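I met her in the break room at Gaillard, the packing plant out past Trilard, and the first thing she did was hand me half her sandwich. She's been a shop steward there for eight years and asked me to leave her name out, so I will.

"I never wanted the job," she told me. "The last steward retired in January and left a binder on my chair. I thought, okay, I'll do it till somebody better comes along. Well, here I am!"

What I really wanted to hear about was the schedule fight. If you missed it, Gaillard started posting shifts just one day ahead last year, and people with kids (which is a lot of people) were going nuts. She filed the first grievance herself, then went around with a clipboard and got 27 more.

"I'm not a speech person," she said. "I just asked folks what it was costing them. One guy had paid a sitter 100 bucks for a shift that got pulled that same morning. I wrote all of it down."

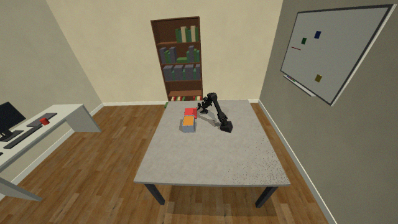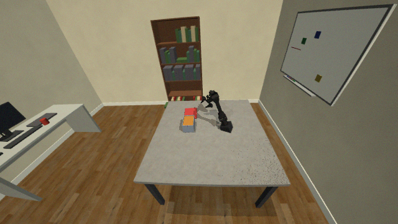
Red block and orange-topped block on the table with the black robot arm, both views.

The company's first answer was no. So was the second. By the third meeting she had brought the whole binder, and she says she read from it out loud until the plant manager asked her to stop – "and I said sure, right after this next page."

They settled before it got to arbitration. Schedules now go up two weeks ahead, and if your shift is canceled late you get four hours' pay. She also got back pay for the people who had filed, and her own check came to $1184. I asked what she did with it.

"Brakes," she said, laughing. "And a tire. Very glamorous."

The contract with Gaillard is up again next year, and she's already hearing from workers at Tidine, across the road, who want the same language in theirs. She's been meeting a few of them for coffee at Drasia after second shift. Would she stay on as steward through another round of bargaining?

She looked up at the clock, wrapped up what was left of her lunch and said, "Ask me when I've had some sleep."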